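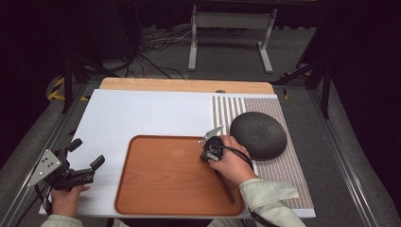 MEDIA RELEASE
For immediate use

Truncombe's Illton packing crew start teaching the robots their own jobs

ILLTON – Hi everyone. I'm Leonor Bettencourt, operations manager at Truncombe, and I've been told a media release should be written in the third person with a quote from me in the middle of it. I tried that and I sounded like a bank, so you're getting it straight from me.

From October, the tray and gift box line at our Illton site will be sharing its work with robot arms. We've named the project Paiva, after the street our first shed was in, and we're doing it with the automation firm Polletitz, who have been in and out of our building so often this year that they've got their own mugs.

If you don't know Truncombe, we pack and send out homewares for small brands that don't have a warehouse. Serving trays, coasters, lamps, cushions, speakers, the odd clock. A customer orders a tray and a couple of bits to go with it, and somebody at Illton picks it all up, checks it over, turns it the right way round and gets it into a box so it arrives looking like a present. It's fiddly work and our people are very, very good at it.

It's also hard on wrists and shoulders. We did a staff survey last winter and 60 per cent of the packing crew told us they'd gone home sore in the past month. I used to pack myself (four Christmases, never again) and I wasn't surprised, but seeing it written down as a number got me moving.

How the crew are teaching it

Instead of an engineer writing out every move, our packers hold a gripper in each hand and do the job on a bench, more or less the way they'd do it on the line. The movements are recorded, and Polletitz use those recordings to train the arms. So when a robot eventually slides a tray across and squares it up, it'll be doing it something like the way Judite does, because Judite showed it.

That's Judite Magalhães, who has been packing here longer than I've been managing. She was the first to have a go and she wasn't sold on it.

"I said to Leonor, I'm not training up my own replacement, thanks very much," Judite told me when I asked her for something to put in here. "Then I got the grippers in my hands and found out how much I do without thinking. With a tray you come in at the edge and let the rim do the work. I'd never had to explain that to anyone. Now I've got a younger bloke from Polletitz asking me to do it again slower."

She also asked me to mention that the grippers feel like wearing oven mitts for the first day. It gets better by the second, apparently. I was still hopeless on my third.

We've had 11 of the crew through the teaching bench so far. All of them put their hands up for it, it's done in paid hours, and it comes with a skills loading on top of their normal rate. Nobody is timed or scored on it. The recordings are used for training the arms and can't be used for performance reviews, and that's in writing in the agreement we signed with the crew before the first session.

What changes on the floor

I want to be as plain as I can here, as I know it's what people in Illton will be asking at the shops.

There are no redundancies as part of Paiva. We have 369 people working across the business and that isn't being cut to pay for robots. The agreement covers every permanent and every regular casual on the packing line.

What does change is who does what. The arms will take on the repeat lifting and placing: trays, flat boxes, the heavier round items that are a pain to grip forty times before smoko. Packers will move to checking, finishing, gift wrapping and looking after the arms. Seven new cell lead roles have been created for that last part, and all of them are being filled from inside before we advertise anywhere else. Judite has one. Florêncio Sampaio from the night crew has another, which means I've had to find someone else who understands the tape machine.

Florêncio's view, for the record: "I've worked in places where the robot turned up in a crate and you were told to stand behind the yellow line. Here I got to tell them it was holding the tray wrong. They changed it the same afternoon."

Night shift is also getting shorter. Once the arms are settled in, the late finish comes back from 2 am to 11 pm with no loss of pay. I'm more excited about that than about any of the machinery, and so are a few partners and kids I've met in the car park.

Where it's up to, including the bits that aren't there yet

Trays are going well. Boxes are okay. Soft things are a long way off, and anything with a texture that squashes or slips is giving the team grief. Horácio Antunes, who is running the job for Polletitz, was pretty frank with me.

"A rigid tray is a kind object. It stays the shape you left it," he said. "Soft stock is going to stay with people for a good while yet, and I'd sooner tell Truncombe that now than after we've bolted everything down."

So cushions, throws and anything wrapped in tissue will still be done entirely by hand at the October start. We'll look at it again in autumn with the crew in the room. If it isn't ready, it'll wait.

We'll also get things wrong. The first layout we drew up had the arms sitting right where everyone cuts through to the lunch room, and three separate people told me so within ten minutes of it going on the noticeboard. It's been moved. The second layout had no spot for the step stool. That's been moved too.

Come and have a look

We're running an open afternoon at the Illton site in October, from 3 pm, for local media, families, neighbours and anyone thinking about doing something similar in their own workplace. You'll be able to talk to the packers without me hovering, and you can try the teaching bench yourself. Closed shoes please, and long hair tied back. There'll be tea and a sausage sizzle.

Aldana Gallardo in our people and culture team is looking after bookings, interviews and questions about the staff agreement, and she can send a copy of it to any journalist who'd like one. Ask for her at Truncombe reception in Illton on weekdays between 8 am and 4 pm. Judite is happy to be interviewed but only before lunch, and Florêncio would prefer you come to him on nights.

Thanks for reading,
Leonor Bettencourt
Operations Manager, Truncombe

ENDS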